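Drular Introduces Listska Film-Coated Tablets for Seasonal Allergic Rhinitis

CLORNIA, 12th April. Drular has added Listska, an oral antihistamine in film-coated tablet form, to its range of non-prescription products. Shipments to wholesale distributors have started, and pharmacies may order through their usual supply channels.

Form: film-coated tablets in a blister pack, 10 mg per tablet. The main active component is cetirizine dihydrochloride. Each carton holds three blisters of ten tablets and a printed leaflet.

Cetirizine is a second-generation antihistamine. It blocks peripheral H1 receptors and is used to relieve sneezing, runny nose, itchy or watery eyes, and hives. It causes less drowsiness than first-generation antihistamines, although drowsiness remains possible at the usual dose. Patients should see how the tablet affects them before driving or operating machinery, and should avoid alcohol during treatment.

The usual dose for adults and children aged 12 and over is one tablet once a day, with or without food. Patients with reduced kidney function may need a lower dose and should consult a doctor before use. Listska must not be taken by anyone with a known allergy to cetirizine, hydroxyzine or any of the other ingredients.

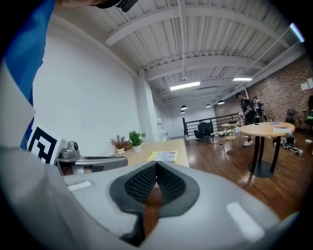

According to Mohmand, the distributor for the northern districts, pharmacies had asked for a carton with the dose printed on the front panel, and the first orders came mostly from stores that had found the earlier layout hard to read at the counter. Mohmand added that it would like a smaller carton of seven tablets before the next season. Drular is reviewing the request and expects to decide in November.

The first production run comprised 3,506 shipping cases. Deliveries cover 109 pharmacies in the Clornia area, of which 68 also receive the counter display. The display holds 20 cartons and is supplied flat. Orders above 400 cartons are sent direct from the Drular warehouse and do not pass through a regional depot.

Storage: below 77°F, in the original package, out of the reach of children. Shelf life is three years from the date of manufacture. The batch number and expiration date are stamped on the end flap of the carton and on each blister.

The full leaflet, including the list of inactive ingredients and reported side effects, is available to pharmacists on request from the Drular product information desk. Questions on stock and delivery dates should be sent to the regional distributor.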